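Workineo Forums > Hand-held grippers > Maintenance and setup

Thread: Finger blocks creeping out of parallel, what are you all doing?

wattlebirdsparky
Posted 7:40 am

Morning all. I look after the one hand-held gripper at our place (we call it Roy, long story) and the finger blocks keep wandering. I set them parallel, nip up the screws, and by the end of a shift the left one has toed in enough that thin flat stuff gets pinched at the tip and swings round like a gate. Started in March after I swapped the finger blocks over. I've cleaned the seats with metho, new screws, same result. Before I pull the whole body apart, has anyone had this?

kerbside_kev
Posted 8:15 am

What torque are you using, and are you doing it in one go? I bring both screws up to half, close the fingers on a parallel, then finish them off with the fingers still closed. If you tighten them with the jaws open you're locking in whatever slop is in the slide.

wattlebirdsparky
Posted 8:22 am

One go, jaws open. Bugger. I don't have a proper torque figure either, the sheet that came with it from Hitamden just says "firm".

dropbear_metrology
Posted 9:05 am

I'd be looking at the slide before the screws, personally. Lock the slide, put a dial indicator on the finger tip and push it sideways with your thumb. Ours was moving 105 microns and the screws were rock solid. No amount of fiddling with the blocks was going to fix that. Kev's method just hides it for a week.

kerbside_kev
Posted 9:11 am

It doesn't hide anything, it sets the block square under load, and under load is how you use it. Mine's gone 11 weeks without a touch.

dropbear_metrology
Posted 9:20 am

And what are you picking up, foam? Try it on something with a hard edge. I'm not saying your sequence is wrong, mate, I'm saying check the slide first so you know which problem you've got.

tallowwood57
Posted 10:48 am

Bit of both at our place. We shimmed one side and then did the closed-jaw tighten, and it's been well behaved. The other thing worth a look is whether the fingers meet the job at the same height. If one block sits a whisker proud it hits the table first and cops the whole load, and that'll walk it round faster than anything. I check ours on a flat white bench where I can see the shadow under each block – cheap as chips and quicker than getting the gauge out. For the test piece I like something thin with a rim to it, so a paddle-shaped whiteboard does the trick. Come in at the handle, close slowly, and watch whether one finger touches the edge before the other.

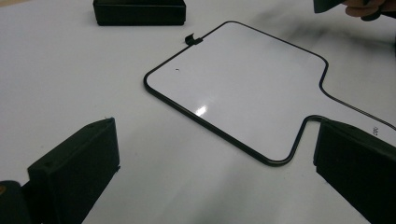 Kiran Nishad: I'd still put feeler gauge under both blocks before trusting a shadow. With overhead lights like most workshops have, a small height difference just disappears, and I've been caught by that more than once. Otherwise I agree with the thin test piece, a thick one will let you get away with murder.

tallowwood57
Posted 11:30 am

Fair enough, I do gauge it when I've had the blocks off. The shadow's for the daily look.

wattlebirdsparky
Posted 2:55 pm

Right, lunch break report. Did dropbear's thumb test and got 57 microns on the left and next to nothing on the right, so there's some slide wear in it. Also found the left block sitting low because there was a burr on the seat (my fault, I reckon I did that with the old screw). Stoned it off, tightened the way Kev said, and I've done 3 lots of picks with no swing. Wekbridge have the slide kit in stock so I've ordered one anyway.

dropbear_metrology
Posted 3:10 pm

57 is livable for now. Grease it lightly when the kit goes in, don't pack it.

kerbside_kev
Posted 3:14 pm

Told you to close the jaws first :)

wattlebirdsparky
Posted 3:31 pm

Yeah yeah. Will post the numbers again once the new slide's in.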